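Top sheet: yes or no?

Fandeck
Posted July 2019
So my sister came to stay and told me she hasn't used a top sheet since college. Just the fitted one and a duvet with a cover she washes every week! I grew up making the bed with two sheets and hospital corners, and I can't picture sleeping any other way. What do you all do?

Doltedwood
Team top sheet, always have been. Wrestling a king duvet cover back on every Sunday is not my idea of a day off, bless her.

Lekus
I have to disagree, friends. Mine ended up in a knot at my feet by 2 a.m. every single night, so I quit in December and haven't missed it.

Stan
Lekus, you need to tuck it deeper, a good 6 inches at the foot. Anyway, Fandeck, I keep white on the bed and let the extras be whatever color was on sale, because white can all go in one hot load 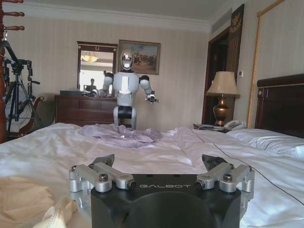
and the lavender one never gets mixed in by mistake. I do strip everything down to start over, though, pillows too, even if it looks like a mess for an hour.

Lekus
I did tuck it, Stan! I kick.

Fandeck
Ha, okay, trying it her way for a week.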